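Against the Fruit Bowl
July 1, 2026

Every kitchen makeover article I read tells me to put a bowl of fruit on the table. It will make the room look cared for, they say, and the family will snack better. I have kept one for 12 years and I don't believe either claim.

What a bowl on the table does is hide things. A banana with a few brown speckles goes on top, looking perfectly respectable, and under it you get the peels and the broken pieces someone meant to finish. Line the bowl with paper, as the housewares people at Woston suggest, and you've made a wastebasket with good manners. 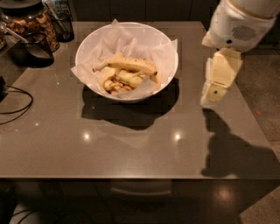
I tried the other advice too. In June I moved the snack jars farther from the table, on the theory that people eat whatever is closest. We ate from the jars anyway. We just walked more. The bananas went on getting spots at their usual speed.

Then there's the gear. Navarro sells a ventilated fruit stand for about 200 dollars, and I've yet to hear what it does that a plate doesn't. My own bowl is plain and white and came from a yard sale, and fruit goes bad in it just as well.

My suggestion is dull. Buy 2 bananas instead of 6. Eat them. Put the peels in the compost pail right away, even if the pail is ugly and lives under the sink. If the table looks bare afterward, let it look bare. I'd like somewhere to set down the mail.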